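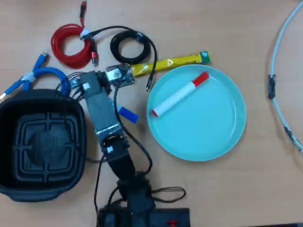
4.2 Changes in the work of the packing bench

The second part of the study concerns the packing bench at Pikov, a small firm that assembles mixed kits of cables, writing tools and snacks for trade events. Before the change, each kit was put together by hand from start to finish. Under the new arrangement, a tabletop arm handles the sorting of loose items, and staff lay out the items, watch the arm and finish the kits. Torkov, the second site, kept manual sorting for the whole period and serves as the comparison.

Figure 3. Tabletop arm among coiled cables, a packaged snack stick, a marker on a round plate, and a black square container.

The items in Figure 3 differ widely in shape and in how they respond to being gripped. The marker is a single rigid body. The blue, red and black cables are coiled, but their connector ends lie outside the loops, and a grip on a plug does not have the same effect as a grip on the coil. Staff at Pikov learned to plan for this difference. In interviews, they described turning coils so that the plugs faced away from the arm, and leaving open space on the table next to items they expected to be difficult. Neither practice appeared in the written instructions supplied with the system.

We logged 484 sorting attempts over 7 shifts. Each attempt was coded as completed, completed after help, or stopped. Help was defined as any contact by a staff member with an item, the container or the arm between the start and end of an attempt. Moving an item before the start was coded separately as preparation - a distinction that proved important, as most of the labor described in the interviews fell under this heading and was absent from the firm's own records.

Staff views of the change were mixed. Several welcomed the reduction in repeated reaching. Others reported that the work had become harder to pause, and that conversation at the bench had declined as attention moved to the arm. Those with the longest service objected chiefly to the loss of control over the order of tasks. At Torkov, where workers set their own order, this complaint did not arise.

Pikov revised its procedure in February to list preparation as a task with its own time allowance. The effect of this revision on workload is considered in Section 4.3, together with the responses from Torkov.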